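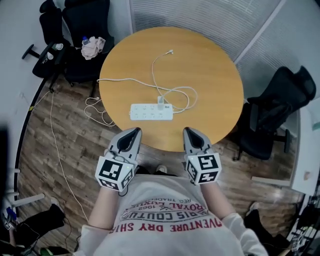

In February I visited the Lenby workshop, where a small team teaches robot arms to do household work. I came with 11 other guests, most of them from repair and assembly companies. Our guide was Mariama Odoi. She has led the teaching group for two years and she answered all our questions with patience, also mine, which were many.

The visit started with coffee and a short talk, and after this we went upstairs to the teaching rooms. I had expected a big hall with safety fences. The rooms look more like a normal office, with a wood-look floor, white blinds and office chairs.

In the first room the task of the day was cables. A power strip lay on a round table with a charger plugged in, and the charging cable was lying in loops over the tabletop. The person who teaches holds one gripper in each hand and does the work with these two V-shaped fingers only. On each gripper sits a white cube with black-and-white patterns, and from these patterns the software calculates where the hand is.

Jamshid Mirzaei told us that cables are the most difficult subject they have. A cup has always the same shape, but a cable has a new one every time. For this one task they have collected 2,147 demonstrations until now, and he would like to have double.

Then we were allowed to try. I needed 24 seconds to pull out one plug, and my thumb was tired after it. Arnar Juhl, who was in our group, did it much faster.

In the second room they use remote control with a system called Pitel. It is slower, and I felt a small delay between my hand and the arm. Mariama prefers the hand grippers for fine work and keeps Pitel for heavy objects.

We finished at 4 pm. The next visit is planned for spring, and registration goes through the Lenby front desk.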